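Student group moves to soft goods in second phase of handling project

25 September 2018

The robotics club at Gadard Technical College has begun the second phase of Lis, a student project on the handling of bags, cushions and other soft goods by a single robot arm. The first phase, which dealt only with rigid boxes, closed in August.

Club lead Hòa Ngô said the change of material had required a new approach to contact. A box can be located once and picked up from a stored position. Fabric gives way under load, so the point of contact has to be checked again during the approach. The arm now works in short steps, with a view taken from the wrist at each step.
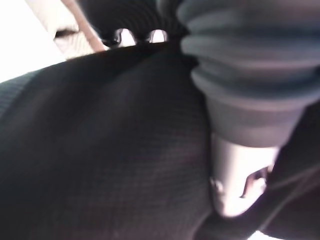 The group has logged 3,694 attempts since the start of the project, of which 116 used dark woven material. Dark cloth has been the harder case. Contrast is low across folds and seams, and strong light from behind the work makes the exposure difficult to set. Members are comparing fixed exposure with a setting adjusted before each approach.

Each attempt is limited to 60 seconds. An attempt is recorded as a failure if the arm passes its force limit, if the item shifts outside the marked area or if the time runs out. Results are entered by the student at the controls and checked by a second member before they are added to the log.

The control software was written by students on the second-year automation course, under the supervision of Zbigniew Czarnecka. It runs on Gollanar, the scheduling package already used in the college workshop. Grakorel, a local supplier of packing equipment, has lent the group a bench and a set of test weights.

A further 200 attempts on straps and handles are planned before the end of term. The group will then decide whether to enter Lis in the regional student handling competition, where entries must complete a set task without operator input. The code and the attempt log will be made available to other colleges on request to the club.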